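Student Projects > Robotics > Term reports

Writing the rulebook before the robot: our bedroom handling project

By Taha Ait Ali, with Abdelilah Erraji and Begoñe Bermúdez

When our supervisor, Abdelkrim Ouali, handed us the topic list in October I went straight for "household handling guidelines" because I figured it would be the easy one. Write a few rules, get a mark, go home. That was a bit optimistic! It ended up being the most argued-over thing our group has done, and I'm pretty happy with what came out of it.

The job was to write a short code of practice for collecting hand-held gripper demonstrations in people's bedrooms. Most of the standards we read were written for factories, where there's a fence and a floor plan and everybody in the building has had the training. A bedroom has none of that. It has somebody's laundry in it. We took what we could from the machine safety reading list (risk assessment first, write down what's left over, check again when something changes) and then had to make up the rest ourselves.

Our first draft was called Porel, after the folder it lived in, and it was way too long. Ashraful Fakir in the year above us read it and said he'd stopped at page two. Fair enough. We cut it to 19 rules, and then the real fights started.

The biggest one was consent. Begoñe wanted the person who sleeps in the room to sign off on it, and Abdelilah thought the householder was enough. I was on the fence until we talked about kids sharing a room, and then it seemed obvious — if it's your bed, you get a say, even if you're nine. So rule 3 now says the householder signs and every person who uses the room is asked in plain words. A no from any of them means that bed is off the list.

Then came privacy. We decided that blinds go down before you start, mail and photos get put away by the householder (never by us), and any label with a name on it gets turned to the wall or covered. I'd thought that last one was fussy. Then I went back through my own practice notes and found I'd copied down a name from a box without even thinking about it, so I shut up.

Bunk beds got a section to themselves. The posts, the rails and the slats over your head all sit right where your wrists and elbows want to go, and two grippers at once makes it tighter again. Here's the wording we settled on:

Rule 11. On a lower bunk, work from the open end or open side. Don't reach over a guard rail.
Rule 12. The upper bunk must be unoccupied for the whole session, and someone checks it out loud.
Rule 13. Keep both grippers below the slats at all times. If you need to lift higher, move the item to the foot of the bed first.
Rule 14. Soft toys and anything fuzzy stay where the owner left them unless the owner says otherwise.

Rule 14 was Begoñe's and I love it.

We also set a limit of 90 minutes per session. There's no deep science there. Abdelilah and I each kept a diary of when we started getting sloppy with our grips, and that was the number we could both live with. I'd like to see somebody test it properly with more than two people, because our wrists aren't everybody's wrists.

For cleaning, the finger pads get wiped between households and again after any bedding. The textured surface is great for holding folded cloth but I'd bet it holds lint just as well, so we ask for a soft brush too. Bolts get a finger check before each session. It takes no time and it goes on the same sheet as the consent.

What would I do differently? I'd write the checklist first and the explanation second. People read the checklist. Our full document, which we named Hajji in the end for reasons that only make sense if you were at that lunch, comes to 785 words including headings, and I still think rules 6 and 7 could be one rule. Abdelkrim disagrees and he's marking it, so they're staying as two for now.
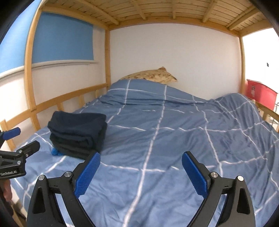 The other thing I'd push for is a tidy-up rule with some teeth. At the moment rule 19 says "leave the room as you found it", and Ashraful pointed out that you can't do that if you never wrote down how you found it. He's right. The next version will have a line on the sheet for what was on the bed and where, filled in by the householder and us together on the way in, and ticked off on the way out. Abdelilah is drafting it and we're going over it on Friday.

14 shares | 6 comments

Related
Grullberg: a stop button you can find in the dark
What we learned from reading machine safety standards as beginners
Pomesix group report: labelling shared tools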